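How to sell a gift card you will not use

I had a Rollix card in my drawer since last February, and I sold it on Mandagi in 7 days. These are the steps I followed.

1. Check the balance on the store's website. Write down the expiration date too.

2. Read the rules of the marketplace. Mandagi does not accept cards with less than 8 dollars left.

3. Set your price. I asked for roughly 10 percent below the balance - a bigger discount sells faster, but it was not necessary for me.

4. Write the listing. Put the store name and the balance in the title, and never show the code.

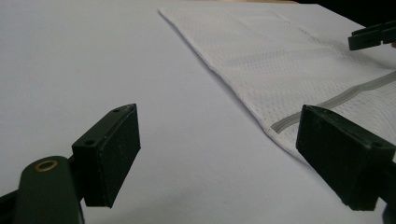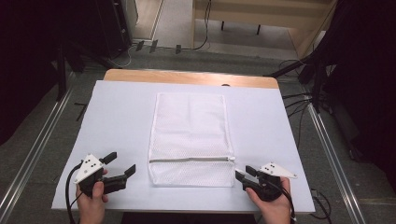 5. Send the code only after the payment is confirmed. Use the message system of the site - not your private email.

6. Keep the receipt and all messages for 30 days. If the buyer opens a dispute, you will need them.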